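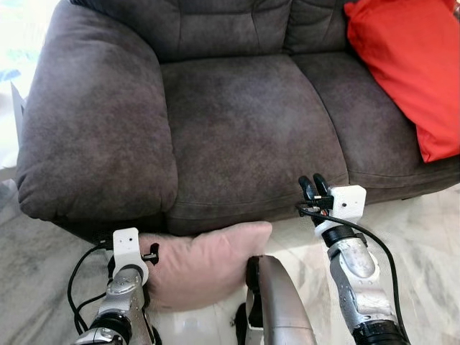
Line item 2: pillow, floor to seat.

The request was for 3509, and the form gave the planner one line in which to justify it. She wrote "grippers, spare, pair" and left the rest of the line blank.

Clornel Residential leased its two-armed units from Pemeo by the month. The lease covered the arms, the base and the cables. It did not cover fingers, which Pemeo classed as consumables and Korletey sold at 412 a set. Bokura sold a set for 112, with no stated service life.

The planner had a Tuesday slot at the test apartment and a budget due at 5 p.m. She stood behind the unit with a clipboard and entered the task as "tidy, soft goods." The sofa was a dark one with deep cushions. The red-orange pillow already on it was out of scope.
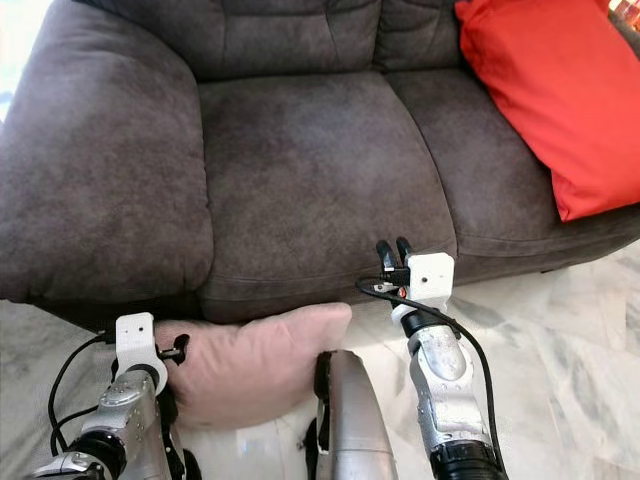
She wrote down the time and went back to the arithmetic. The cheap fingers would pay off if they lasted a third as long as the expensive ones - a figure neither supplier would put in writing. Fabric was easy on fingers. Marble was hard on them, and every pillow in the task plan started on marble.

At 4:40 she struck the word "spare" and wrote "replacement," which moved the request to a different account. The form accepted it. She added one set from Bokura, for comparison, and asked for delivery in May.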